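The town of Dadham will stop picking up large furniture at the curb in August and will send residents to a new drop-off and reuse center on the edge of town, the town council decided Thursday.

The vote was 4 to 1. Council member Parviz Pakzad voted no, saying the change would be hard on people who do not own a truck.

Under the current system, residents call the public works office and a crew comes by with a flatbed truck, usually within two weeks. The service is free. The town has paid Cirken, a private hauler, to run it under a contract that ends in July. Cirken told the town in the spring that it would not renew at the same price.

"We asked for three different quotes and they all came in well over what we budget," said Azadeh Rashti, the town's public works director. "At that point we had to look at doing it another way."

Crews made 859 furniture pickups last year, according to a report Rashti gave to the council. Sofas and mattresses were the most common items, followed by tables, dressers and bed frames. Almost everything went to the county landfill, where the town pays by weight.

The new center will be in the former Boiko lumber building on Horine Road, which the town bought two years ago and has used to store road salt and signs. Residents will be able to bring in furniture at no charge on Saturdays and on one weekday evening that has not been set. Items in usable shape will go to a reuse room, where anyone who lives in Dadham can take them home free. The rest will be broken down and sorted, with metal and clean wood kept apart from trash.

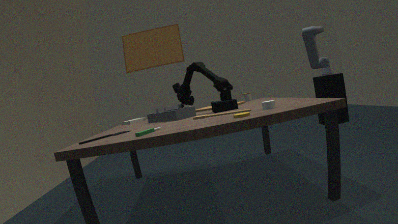
Wood furniture is the part of the plan the town expects to do best with. Rashti said tables and chairs are easy to store, do not carry bedbugs the way upholstered pieces can, and tend to find a new owner fast. Scratches and stains will not rule a piece out. A plain wooden table with a slightly worn brown top and four sound legs is the kind of thing the reuse room will take, she said, while one with a cracked leg or a split top will go to the sorting area. Particleboard pieces that have swollen from water will not be accepted for reuse in any condition.

Mattresses will be handled separately. The town plans to hold them in a closed trailer behind the building and have them hauled away when the trailer is full. There will be a $17 fee for each one, which Rashti said covers the cost of disposal and nothing more. Box springs will be charged as a separate item.

Most of the discussion on Thursday was about people who cannot get to Horine Road on their own. Pakzad said he had heard from renters in the apartment blocks near the rail line, many of whom do not drive.

"If you tell someone on the third floor to bring in a couch, that couch is going to end up next to the dumpster," he said. "Then we pay to pick it up anyway."

Council member Mahsa Najafi, who supported the plan, said she shared some of those concerns. She proposed setting aside money for home pickups for residents who are over 65 or have a disability. The council added that to the measure before the final vote. The town will cover up to 200 of those pickups in the first year, by appointment, with no more than two items at each stop.

Abbas Nikzad, who manages a 40-unit building on Mill Street, spoke during public comment. He asked whether landlords could bring in furniture left by tenants. Rashti said they could, but only by appointment and only for buildings inside town limits. Contractors and moving companies will not be allowed to use the center.

Nikzad said after the meeting that he could live with that. "It's more work for us, but I have a van," he said. "My worry is the end of the month, when everyone moves out on the same day."

The fine for leaving furniture at the curb without permission will stay at its current level. Rashti said her office would send out warnings for the first two months before writing any tickets.

The building still needs work before it can open. The loading dock has to be repaired, and the fire marshal has asked for a second exit from the room that will hold the reuse items. Szu-yu Yen, the town engineer, told the council that both jobs are out to bid and should be done by the end of July. If the exit is not ready in time, the center would open for drop-offs only and the reuse room would follow later — Yen said she did not expect a long delay.

Two part-time workers will be hired to staff the center. The jobs will be posted on the town website next week.

Residents who already have a curbside pickup scheduled do not need to do anything. Crews will finish every request that comes in before the Cirken contract ends. Proof of address, such as a utility bill or a driver's license, will be required at the gate on Horine Road once the center opens.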